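Preguntas frecuentes sobre la correa de distribución (y otras formas de perder un sábado)

Reunimos las preguntas que más llegan al buzón de Dukus, taller y recambios. Las respuestas son de mostrador: sirven para la mayoría de los coches corrientes y para ninguno sustituyen al manual del fabricante, ese librito que sigue precintado en su guantera.

¿Cada cuánto hay que cambiar la correa?

Lo que diga el plan de mantenimiento de su motor, en kilómetros o en años, lo que llegue antes. La segunda parte de la frase es la que todo el mundo se salta. Un coche que duerme en el garaje y sale los domingos a por el pan también envejece la correa, porque la goma se cuartea sin necesidad de ver mundo.

Lo compré de segunda mano y el vendedor dice que está cambiada. ¿Me fío?

Fíese de la factura. Debe llevar la matrícula, los kilómetros y las referencias de las piezas. Una pegatina en el vano motor con la cifra escrita a bolígrafo ayuda algo. Un «eso lo hizo mi cuñado» cuenta como correa sin cambiar, y así lo presupuestamos.

¿Mi motor lleva correa o cadena?

Depende del motor, y dentro del mismo modelo puede haber de las dos. Mándenos el bastidor completo, los diecisiete caracteres. Con «es el gris, el diésel» hemos intentado trabajar y los resultados fueron discretos. Si lleva cadena, tampoco es eterna: si al arrancar en frío suena como un cajón de cubiertos, venga a que la escuchemos.

¿Y eso de la correa bañada en aceite?

Existe, y es muy quisquillosa con el aceite que se le ponga. Uno que no cumpla la norma del fabricante puede degradarla, y los restos acaban en el filtro de la bomba. Si su coche la monta, no estire los cambios de aceite ni aproveche la garrafa que le sobró del anterior.

¿Avisa antes de romperse?

Casi nunca. A veces hay un silbido de un rodamiento o un roce contra la tapa, y por eso conviene no subir la radio. Lo habitual es que funcione perfectamente hasta el instante en que deja de hacerlo.

¿Qué pasa si se rompe en marcha?

En un motor de interferencia, que son la mayoría de los modernos, los pistones y las válvulas se presentan. Toca desmontar la culata y ver qué queda. El último que nos entró así, un familiar con la correa caducada desde hacía dos inviernos, se fue con una factura de 1720 euros, y el dueño nos contó que le pareció barato después de haber oído 1445 euros solo por la culata en otro sitio.

¿Puedo intentar arrancarlo para ver si suena la flauta?

No. Si se ha parado de golpe y el motor de arranque gira más alegre de lo normal, pare y llame a la grúa. Cada intento puede doblar una válvula que se había librado.

¿Qué incluye el kit?
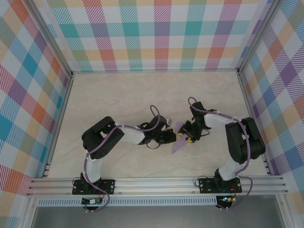

Última modificación de esta página: 7 de julio de 2023

El kit Jallix que tenemos en estantería trae correa, tensor y rodillos. La bomba de agua va en el kit ampliado, que cuesta 145 euros frente a los 125 euros del sencillo. Nosotros montamos el ampliado siempre que la bomba la mueva la propia correa. Ahorrarse veinte euros para volver a pagar la mano de obra entera cuando la bomba gotee es una decisión respetable, pero tendrá que firmarla.

¿Y los tornillos?

Muchos son de un solo uso. Mire la ficha de su motor antes de empezar, que no todos los kits los traen. El tornillo del cigüeñal suele ser de los que se estiran al apretarlos, y reutilizarlo es una idea que se entiende muy bien en el sofá y muy mal a ciento veinte.

¿Puedo hacerlo yo en casa?

Si tiene los útiles de calado de su motor, una dinamométrica, sitio para trabajar y otro coche para ir a por lo que le falte, sí. Las marcas de típex en las poleas tienen sus partidarios. También los tiene nuestro servicio de grúa. Cuando acabe, dé dos vueltas completas al cigüeñal a mano y vuelva a comprobar el calado. Si nota un tope, no insista con una llave más larga.

¿Alquilan los útiles?

Sí, los maletines Vomberg, por días y con fianza. Se devuelven con todas las piezas, incluida la varilla pequeña que siempre aparece luego en el bolsillo de un mono. Reserve con tiempo en octubre, que es cuando media provincia se acuerda del mantenimiento.

¿Me montan un kit comprado por internet?

Lo montamos, con garantía de mano de obra y ninguna sobre la pieza. Antes abrimos la caja delante de usted. Si la referencia no corresponde al motor, el coche se queda como ha venido y cobramos la revisión.

¿Cuánto tarda el trabajo?

En un motor accesible, la mañana. En otros hay que soltar un soporte, sujetar el motor y decir cosas que no publicamos aquí. Cuente con dejar el coche el día entero y alégrese si llamamos antes.

¿Cambian también la correa de accesorios?

Hay que quitarla de todos modos para llegar a la otra, así que volver a poner la vieja tiene poco sentido. Va en el presupuesto como línea aparte; si no la quiere, dígalo antes de que empecemos.

¿Tienen recogida a domicilio?

Solo en Ham y alrededores, de lunes a viernes. Deje las llaves, la documentación y el código de la radio, si lo sabe. Y algo de gasolina, por favor.

Compartir (14) · Comentarios (6)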